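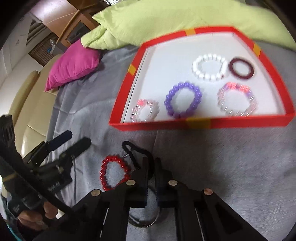
Llevo toda la semana con el disco nuevo de Irnus y no hay manera de sacarlo del plato. Es un cuarteto de vibráfono, clarinete bajo, contrabajo y batería, y ya sé que sobre el papel suena a conservatorio un lunes a primera hora, pero ¡qué va! «Gorkdale», el tema que abre la cara A, arranca con cuatro notas de vibráfono sueltas, redondas, como las cuentas de la pulsera blanca que está al fondo de la caja roja, y cuando el clarinete entra por debajo ya te tienen ganado. El martes lo puse para cocinar y se me pasó el arroz.

Quien manda en todo esto es Rafail Moschos, que firma seis de los ocho temas y toca el vibráfono con una calma que yo envidio muchísimo (yo aporreé uno dos cursos seguidos y mejor no hablemos). Deja sonar las láminas hasta el final, espera, y luego suelta una frase larguísima que parece que se va a caer por las escaleras y no se cae. Escuchad el solo de «Paju», sobre todo desde que la batería se pasa a las escobillas. Lo he puesto tantas veces que mi vecina ya tararea el estribillo en el ascensor.

El contrabajo es de Chandrasekhar Kotian, a quien solo conocía por un directo bastante mal grabado, y aquí por fin se le oye la madera. En «Vurnville» toca casi toda la pieza con arco, muy grave, y encima el clarinete bajo va dejando notas cortas, medio gruñidas. Es la pista más rara del disco y también mi favorita, aunque reconozco que el primer día me la salté.

¿Pegas? Alguna. La balada que cierra la cara A se alarga un par de minutos de más, y el clarinete está mezclado tan arriba en «Paju» que con auriculares cansa un poco. Con altavoces ni se nota.

Del vinilo han hecho una tirada de 800 copias, numeradas a mano; la mía es la 712, así que no deben de quedar muchas. Viene con un librillo de 30 páginas con las partituras de tres temas, y ya estoy intentando sacar la de «Gorkdale» al piano, de momento solo la mano derecha.

Si alguien los ha visto en directo, que me lo cuente en los comentarios, por favor. Quiero saber si alargan «Vurnville» o la tocan tal cual.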